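Soreveo bloggers' circle – minutes, March 8, 2025
Chair: Bülent Güler. Present: 14, counting the two who came for the biscuits.

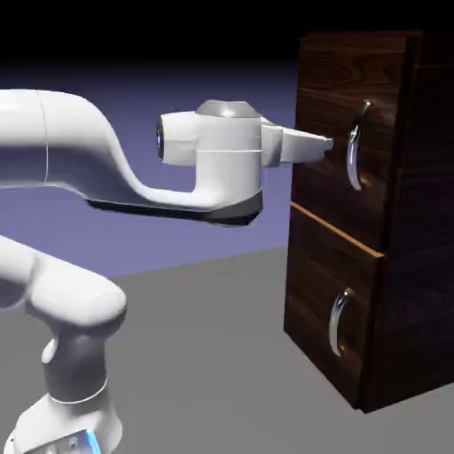
1. Minutes of the last meeting were agreed, mainly by people who hadn't read them.

2. Hosting. The shared plan with Valter goes up in August. Moving to Olum would be cheaper, but means shifting 2283 posts, four of which anyone has read this year. Bülent to get a written price before we all get excited.

3. Newsletter. Sign-ups rose by 31 after the piece on freezing leftover rice. The long essay on finding one's voice brought in none. More rice was requested.

4. Adverts. Petrenko has offered a banner deal. Members were against adverts on principle until the fee was read out – the principle will be looked at again next time.

5. Comments. Spam filter to stay on strict, although it has been eating the chair's own replies. No objections were received.

6. Any other business. Whoever changed the site font to purple italics is asked to change it back.

Meeting closed early, the biscuits having run out.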